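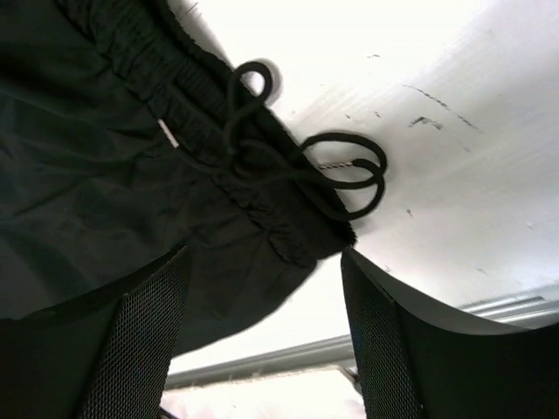 A black drawstring garment and the open fingers of a gripper at Leckie's Trerkbridge laundry.

TREKBRIDGE SPELLING ASIDE, TRERKBRIDGE LAUNDRY SETS ROBOT BUDGET AND ADMITS WHAT IT LEFT OUT

TRERKBRIDGE, February - Leckie, the commercial laundry and garment-finishing company, has approved a spending plan for robotic garment handling at its Trerkbridge plant. The plan covers 2 robot cells, to be bought from Tevside, and replaces an earlier plan that covered 7 and a great deal of optimism.

The first draft was priced on towels. Towels are flat, square and agreeable, and they make up a modest share of what comes through the door. The rest has sleeves, elastic and strings.

"The arm was the easy part of the quote," said Greer Leckie, managing director. "Then we asked what it would cost to pick up a pair of sweatpants by the waistband, and the spreadsheet grew a second page."

Under the approved plan, 40 percent of the budget goes to the robots themselves. The remainder is set aside for spare finger pads, guarding, floor work, staff training and a line that finance has labeled "drawstrings." Marjorie Tindall, who runs finance at the company, declined to rename it.

"I have bought equipment before," Tindall said. "The brochure price is what you pay to be allowed to start paying."

Tevside will be paid in stages, with the last payment held until the cells have handled Leckie's own mix of work for 21 working days. Garments for the trial will be pulled from regular bins by plant staff. The supplier had offered to bring its own.

Normunds Pētersons, applications engineer at Tevside, called the terms "thorough" and asked for a copy of the bin list. He has since asked for it to be shorter.

Leckie also looked at leasing, and at a used line from Zorka that came with nearly everything except a manual. Both were turned down. No jobs will be cut under the plan, and operators on the sorting floor will be trained to clear snags and swap pads on their own shifts.

Spending on further cells will be reviewed after the trial. A request for a viewing gallery was not funded.

Media contact: Niall Aitken, Leckie, Trerkbridge. Calls are answered until 4 p.m.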